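Planning for a Business That Outlives Its Owner

Numthorpe has advised families and small business owners on estate and succession matters for many years. The firm's office on Ludham Street handles wills, trusts, probate and the transfer of closely held companies. For this installment of our client interview series, we spoke with the head of the firm's estate planning group about what happens to a family business when the owner dies or can no longer run it.

The conversation began with the most common gap the group sees. Many owners have a will, and many have an agreement with their business partners, but the two documents were often prepared years apart by different offices.

"A will may leave the owner's shares to a spouse, while the company agreement says the remaining partners have the right to buy them," the attorney explained. "Both documents are valid on their face. The family reads one and the partners read the other, and they reach us with very different expectations."

The group asks new clients to bring every document that mentions the business, including loan papers and insurance policies. A personal guarantee on a bank loan can become a claim against the estate, and heirs are frequently unaware that one was signed.
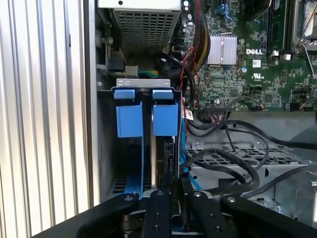 Estate Planning / Business Succession

Asked when an owner should begin, the attorney pointed to the first hire or the first partner. "Once another person depends on the company for income, there should be a written plan. It can be short. We have prepared plans that ran to 3 pages and served the family well."

The discussion then turned to incapacity, a subject clients tend to put off. A durable power of attorney allows a chosen person to act on the owner's behalf, but a general form may say very little about operating a company. The group recommends language that covers payroll, contracts, tax filings and voting rights. It also advises clients to check with their bank beforehand, as some institutions ask to review the document before they will accept it.

"We had one matter in which a signed power of attorney was in place, and the family still waited 8 weeks for access to the operating account," the attorney recalled. "Payroll was met out of a relative's savings in the meantime."

Trusts formed the longest part of the interview. Placing business interests in a revocable living trust can help the family avoid probate, provided that the transfer is carried out. The attorney described reviewing a trust that named the company in its schedule of assets, although the shares had never been assigned. "The trust was well drafted. It simply did not own anything. The assignment is usually a brief document, and it should be signed and kept with the company records."

Where some children work in the business and others do not, the group often discusses separate classes of shares, life insurance, or a buyout paid over time. The attorney prefers that parents explain the arrangement while they are living. "An equal division and a fair division may be different things, and the children should hear the reasons from their parents."

On the question of review, the firm suggests that clients return every 2 years, and sooner after a marriage, a divorce, a birth, or the sale of a major asset. The value stated in a partner buyout agreement deserves particular attention, and the attorney noted that a figure set when the company opened is seldom suitable a decade later.

Numthorpe's estate planning group meets with clients by appointment. The next interview in this series will address the duties of a successor trustee during the first months of administration.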